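Pressemitteilung

Textilsammlung in Vurnmont zieht in größere Räume: Cabral eröffnet Sortier- und Ausgabestelle an der Zalgate

Vurnmont, 29. September 2026 - Die gemeinnützige Gesellschaft Cabral hat ihre neue Sortier- und Ausgabestelle für gebrauchte Kleidung in Betrieb genommen. Der Standort an der Zalgate ersetzt die bisherigen Räume im Stadtteil Dronness, die für die angelieferten Mengen zu klein geworden waren. Auf 338 Quadratmetern werden dort künftig Hemden, Trikots, Strickwaren, Socken, Bettwäsche und Handtücher angenommen, geprüft, gefaltet und an Haushalte sowie Sportvereine in der Region weitergegeben.

Der Umzug wurde in zwei Abschnitten durchgeführt. Zuerst kamen die Regale und Falttische in die neuen Räume, danach der Warenbestand. Die Annahme war während dieser Zeit geschlossen, die Ausgabe lief in Dronness mit verkürzten Zeiten weiter. Dort bleibt eine kleine Abgabestelle erhalten, an der verschlossene Säcke hinterlegt werden können. Sortiert wird in Dronness nicht mehr.

Die Räume an der Zalgate wurden zuvor als Möbellager genutzt. Cabral hat die Beleuchtung erneuern lassen und einen ebenerdigen Zugang vom Hof geschaffen. Eine Zwischenwand trennt jetzt den Annahmebereich vom Lager. Die Heizung im hinteren Teil wird erst im November fertig. Bis dahin wird dort nur gelagert und nicht gearbeitet.

Jedes Stück, das angenommen wird, durchläuft dieselben Schritte. Es wird aus dem Sack genommen, ausgeschüttelt, auf beiden Seiten angesehen und einer von 13 Warengruppen zugeordnet. Geprüft werden Kragen, Bündchen, Nähte und Verschlüsse. Kleine Mängel wie ein fehlender Knopf werden in der Nähstube behoben. Stücke mit Löchern, Schimmel oder starken Verfärbungen gehen an einen Verwerter, der daraus Putzlappen und Dämmmaterial herstellt.
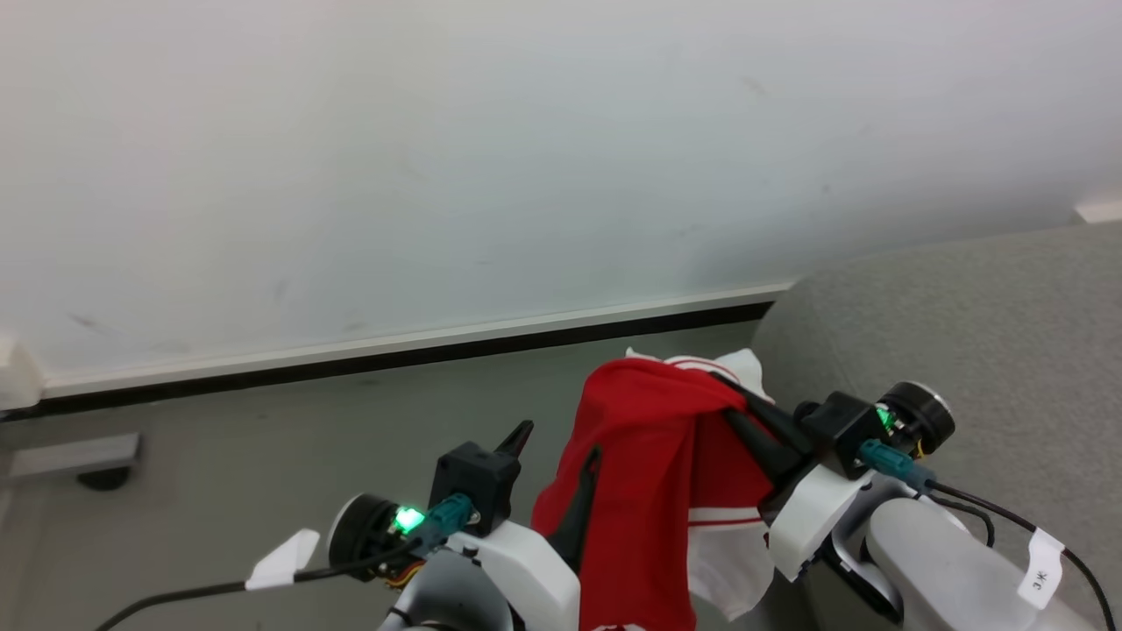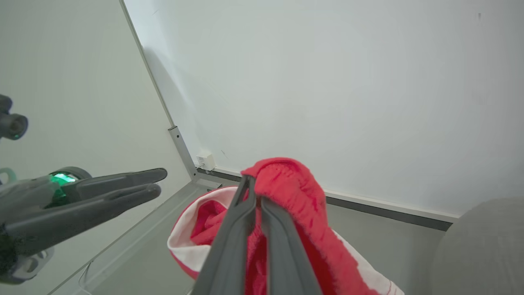 Sportbekleidung ist am neuen Standort eine eigene Warengruppe. In Dronness lag sie zusammen mit T-Shirts und Unterwäsche in einem Regal, was die Ausgabe an Vereine erschwert hat. Trikots und Sporthemden werden jetzt nach Farbe und Größe abgelegt, Stutzen und Socken paarweise in Kisten. Für die Wäsche gilt eine zusätzliche Trennung: Rote Stücke mit weißen Partien, wie der Stoff auf den beiden Bildern, werden weder mit der weißen noch mit der dunklen Wäsche gewaschen. Sie kommen in eine eigene Trommel und werden kalt gewaschen, damit das Weiß nicht rosa wird. Getrocknet wird hängend, gefaltet wird erst, wenn auch die Bündchen und doppelt genähten Stellen vollständig trocken sind.

Für die Faltung hat Cabral eine einheitliche Anleitung erstellt, die an jedem Tisch aushängt. Hemden und Trikots werden mit der Vorderseite nach unten aufgelegt, die Ärmel nach innen geschlagen und das Stück zweimal quer gefaltet. Das Größenetikett muss danach von oben lesbar sein. Fehlt das Etikett, wird die Brustweite gemessen und auf einem Papierstreifen vermerkt. Pullover aus grobem Strick werden gerollt, weil sie im Stapel sonst verrutschen. Handtücher liegen im Regal mit der geschlossenen Kante nach vorn.

Die Ausgabe erfolgt an 4 Tagen in der Woche. Haushalte mit Berechtigungskarte können ohne Termin kommen. Die bisherigen Karten aus Dronness bleiben gültig und müssen nicht umgetauscht werden. Vereine, Kindertagesstätten und Wohngruppen werden gebeten, ihren Bedarf vorab schriftlich anzumelden und dabei Größen und Stückzahlen zu nennen. Zusammengehörige Trikotsätze werden möglichst vollständig abgegeben. Unvollständige Sätze gehen in den allgemeinen Bestand über, wenn sie nach einer Saison nicht abgerufen wurden.

Angenommen wird saubere und trockene Kleidung in verschlossenen Säcken. Schuhe müssen paarweise zusammengebunden sein. Bettwäsche sollte als Garnitur abgegeben werden, einzelne Kissenbezüge werden nur in den Standardgrößen genommen. Nicht angenommen werden Federbetten, Matratzenauflagen, Teppiche, Stoffreste und nass gewordene Ware. Pro Anlieferung sind höchstens 4 Säcke möglich. Wer größere Mengen abgeben will, etwa nach einer Haushaltsauflösung, vereinbart bitte vorher einen Termin - das gilt auch für Vereine, die ihre Ausstattung wechseln.

Die Nähstube ist mit umgezogen und hat einen Raum mit Tageslicht zur Hofseite erhalten. Neben den Reparaturen für den eigenen Bestand sind dort ab November offene Nachmittage geplant, an denen Besucher eigene Kleidung mitbringen und unter Anleitung ausbessern können. Vorgesehen sind zunächst das Annähen von Knöpfen, das Kürzen von Hosen und das Stopfen von Strickwaren. Garn und Nadeln werden gestellt, Reißverschlüsse müssen mitgebracht werden. Die Teilnahme ist kostenlos, eine Anmeldung in der Ausgabestelle genügt.

Der Zugang für Besucher liegt an der Straßenseite der Zalgate, die Anlieferung erfolgt über den Hof. Auf dem Hof stehen 2 Stellplätze zum Entladen zur Verfügung, das Parken ist dort nicht gestattet. Säcke dürfen außerhalb der Annahmezeiten nicht vor dem Tor abgestellt werden. Für Anlieferungen am Abend steht weiterhin der Container an der Abgabestelle in Dronness bereit.

Über Cabral
Cabral ist eine gemeinnützige Gesellschaft mit Sitz in Vurnmont. Sie sammelt und sortiert gebrauchte Textilien und gibt sie in der Region weiter. Der Betrieb wird aus Spenden, Verkaufserlösen und Mitteln der Verwertung finanziert.

Kontakt für Rückfragen
Cabral, Pressestelle
Zalgate, Vurnmont
Besichtigungstermine für Redaktionen sind nach Absprache möglich.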